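The gray corner, a few notes and a look at it

Quick page, put up between other jobs. People keep asking about the gray panels round the white table so it all goes in one place. Panels, seams, cleaning, what we'd do different. No particular order.

Why panels at all. The room is busy. Shelves, coats, the bike, the window with the blind that never goes all the way down. Anything you set on the table had all of that behind it. You'd be sorting buttons or gluing a lamp base and your eye kept wandering off over the top. Now there is gray. Very dull, very good.

Where they came from. Ordered from Tiletti in January, arrived in a flat carton with one crushed corner (the carton, not the panel, thank goodness). Four panels in the pack. Paid 300 for the lot with delivery, which hurt a bit. Kosmas Kalogeropoulos had said to get the cheap ones and paint them. Kosmas was not going to be the one painting them.

The color. Light gray, flat finish. All out of the same pack and they still never look quite the same as each other. Depends which way each one faces. One goes a bit pinkish, the next one cooler, almost blue or green. Drove me mad the first week. Swapped them round, and the pink just stayed in the same spot. So it's the light. Left it alone.

The table. White top from Gretemer, older than everything else in the room. Wipes clean with a damp cloth and that's all it ever gets. The panels don't all stop at the tabletop – on the left they carry on down past it, so things that roll off that side go somewhere you have to get on your knees for. Pencils mostly. A marble.

Putting them up. Two people, one afternoon, a lot of "your end, no YOUR end". Stand the first one, lean it on the chair, bring the second up against it, then find out the floor isn't level. It is really not level. We shimmed with folded card. The card is still there and will be there when we are all gone.

The outer edge. Long straight line all the way down where the left panel meets the next, thin, a touch browner than the rest. Came out neat first go. Not touched it since.

The inner corner. Not so neat. Dark line, nearly black, leans a little as it comes down to the table. Two tiny bright specks in it up the line, could be light coming through or could just be a shine on something, we go back and forth on that. Further down it gets a bit ragged. Also one small dark dot on the middle panel, over to the left, about halfway down. Only mark on it. I've rubbed at it with a thumb and then a wet thumb.
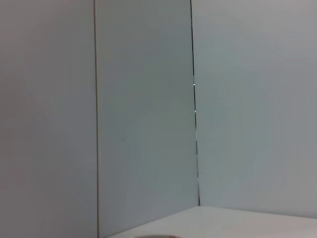
How do you close up a gap between two panels without making it look worse?

Run a strip of tape down the back, where it won't show, and press it flat with the edge of a ruler. Filler on the front tends to dry a different color from the panel and catches the light.

We have a roll of Flustach for this. Matte, black, tears by hand. Meant to do the whole corner in one sitting and then the phone rang. Getting behind the panels means moving the table, and moving the table means clearing the table, so you can see how it goes.

Cleaning. Dry cloth first, always. Matte surfaces show every wet swipe and you end up chasing a clean patch across the whole thing. For fingerprints a barely damp cloth, straight down, don't scrub in circles. I did circles on the spare. The spare now has a sort of moon on it.

Tape on the front. Don't. Masking tape came away okay, the clear stuff took the finish with it. Notes go on the shelf now, or on the side of the cabinet, or get lost.

Light. One lamp overhead is best for us. With a second lamp on the side you get shadows of your own hands going up the gray, fun for the kids, no use when you're threading a needle. The shading moves about a bit during the day as well. Mornings it's nearly even. By late afternoon the lower parts go deeper and the middle panel looks like another panel altogether.

What it gets used for. Mending. Jigsaws. Puting the post in piles. Mrs. Arnardóttir from upstairs comes down to repot her cuttings and lays newspaper right up to the panels, and I stand there saying nothing and watching the soil. Small things are easier to spot against plain gray, pins most of all, and beads if they aren't gray beads. A friend sent gray beads.

Noise. Somebody asked if it makes the room quieter. A little at the table itself maybe. You still hear the bus.

What we'd change. Would get the next height up. Would check the floor before anything else. Would tape the back seams while the panels were lying flat and everybody was in a good mood, that's the big one. And would open the carton in the hall so the bits of foam don't get in the rug – still finding them.

Where the fourth one went. Behind the door, moon side to the wall. It's handy for keeping the draft off the boots. Might get cut down to make a low flap for the left side, to stop the pencils going over. Needs a finer saw than I've got, the coarse one chewed the edge of the scrap I tried it on. If you have one to lend please say so.

Storage, if you ever take yours down. On edge, not flat, with a sheet between them. Old pillowcase over each top corner. Don't lean them near a radiator, the first one we unpacked spent a night there and had a slight bow by breakfast. Came out again on its own after a while. Write left, middle and right on the backs in pencil before you move anything, I didn't and it took ages to work out wich was which.

More when the seam is done. Going to do it before the summer, table clear or no table clear.

Last updated April 14, 2026

Comments

beadsandbobs – I sent the gray beads and I'd do it again. Did you ever find them all?

Petra – Same trouble with a floor here. We gave up on card and used slivers of old roof shingle, they don't squash down over time. Worth a try if it starts leaning more.

K.K. – For the record I said I'd HELP with painting. Finer saw is in my shed, come and get it.

lowshelf – What grit would you use on the chewed edge? Mine did the same and I made it worse with something too rough.

Petra – @lowshelf fine as you've got, wrap it round a block and go along the edge only. Slow.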